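3 min read

We use cookies to keep this site running. By staying on the page you're okay with that.

Over 145 goes and my thumb is sore

So this is what I've been up to since July, for everyone who keeps asking why I never answer my phone. I'm collecting examples for Undov, the learning system Abbas Alipour and I have been building at Hunwood. You hold the gripper in your hand, do the job the way you'd like it done, save the recording, and do it again. And again (and again!).

The current job is the wire basket. I reach in, close the pads on the rim, lift, put it down somewhere else on the table. Sounds dull, and it sort of is, but I've grown weirdly fond of it.
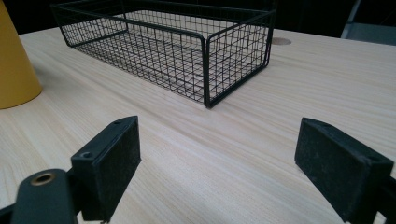
Abbas keeps telling me to slow down. My first 19 recordings were all thrown out on his say-so – I was snatching at things like a kid at a birthday party, and the system would have learned to snatch too. Fair enough! Now I count to three in my head before I close the fingers, and I start from a different spot each time so it doesn't just memorise one path.

I'm also leaving some of the fumbles in. We argued over that one for ages, but I reckon a recording where I miss and have another try is worth keeping, as long as it's labelled properly.

Next up is Narkton, our name for the harder set, with five different jobs in it. I'll write about that once my thumb has recovered.

Contact | © 2020 | Back to top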